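The drawer, finally

I have been meaning to write about the big drawer since before Christmas, and it is now February, so you can guess how the drawer was doing. It's the wide one under the counter by the back door, the one that gets whatever doesn't have a home. Tegan Ormsby came over for coffee on Wednesday and tried to find a teaspoon in it (the teaspoons have never lived there, but I see how a person might hope) and she laughed so hard that I decided the time had come.

So I pulled the whole thing out and tipped it onto an old towel. I won't list everything, but there were 13 pens, and I tried every one of them on the back of an envelope. Eight still wrote! There was a roll of tape with no end that I could find, the manual for the Gestov kettle we gave away two summers ago, birthday candles in every state of meltedness, and the little key I turned the house upside down for last spring. I still don't remember what it opens. It went back in.

Then I wiped out the inside, which took longer than the sorting did, thanks to something sticky in the back left corner that I believe was once a cough drop. Warm water, a bit of dish soap, an old toothbrush, and patience. I lined it with the leftover paper from the pantry shelves and had just enough, if you don't mind a seam down the middle, and I don't.

I was all set to buy dividers, but Adel Ghoneim, who is much thriftier than I am, told me to cut down tea boxes first and live with those for a while. He was right, of course. The Naciri boxes are a good height and they hug each other nicely, so nothing slides when you shut the drawer. Batteries in one, string in another, pens up front where I can grab one when the phone rings.

Next up is the cabinet over the fridge, which I can only reach with the step stool and a fair amount of courage. I'm giving myself until the weather turns.
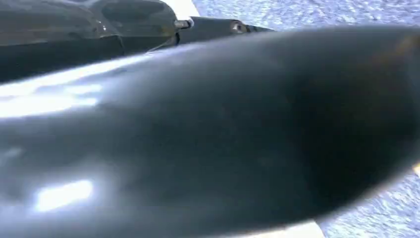 Dark gray, very close up, with plenty of shine.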